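Automated Disassembly, Unit 7: Protective Stops and What Comes After
Course handout, Wurkbridge Technical Program
Instructor: Da-eun Song

Read this before the lab. Bring your copy of the fault log from Unit 6.

7.1 The fault

The case for this unit is a protective stop during memory removal. The Chung cell takes apart used desktop computers and sorts the parts. In the run we are studying, the arm went down to the board to pull a memory module, closed its fingers, and started the lift. The module did not release. Pull force climbed past the limit we had set, 32 newtons, and the controller stopped the arm with the fingers still closed on the part.

That stop was correct. The trouble came in the next two minutes. The operator cleared the message and pressed resume. The program went back to the lift step, pulled again, and tore the slot latch off the board. 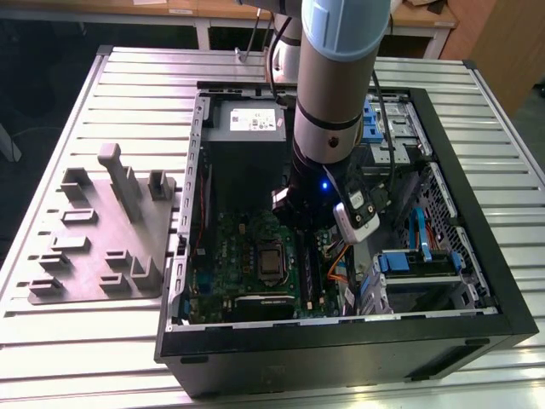

Figure 7.1. Arm working inside an open tower, case on its side.

7.2 Why the module stuck

Two causes were found in the log.

First, the latch step reported "done" when the arm reached its end position. It did not check that the latch had moved. On this board the latch was stiff and the finger slid over it.

Second, the case had shifted on the table by 2 mm during the earlier cable step. The arm pulled at a slight angle and the module jammed in its slot. The Gakotden vision routine finds the board once, at the start of the job, and it was not called again after the cables.

7.3 Stops are different from each other

A protective stop is triggered by the controller when a limit is passed. An emergency stop is pressed by a person. Learn the difference, and write down which one you had. "Robot stopped" is not a log entry. 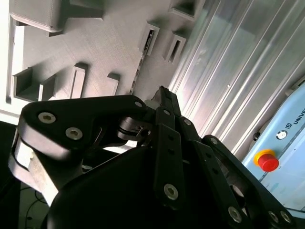

Recovery starts with finding out what the fingers are holding. Do not open the gripper from the pendant until you have looked. In the lab, one student operates and the other stands within reach of the red button on its yellow collar. The second student does not take notes or hold parts. If the arm moves in a direction you did not expect, press first and talk later.

After a protective stop:

1. Leave the message on the screen. Copy the code and the joint values.
2. Look at the part and the fingers.
3. Move away in freedrive only if nothing is gripped.
4. Rerun the vision routine.
5. Restart from the step before the fault. Do not use resume.

7.4 For the lab report

Explain what the latch step should have checked. Give the force limit you would use and how you chose it. Reports are due 6th June.

Reading: Nulamier cell manual, section 19.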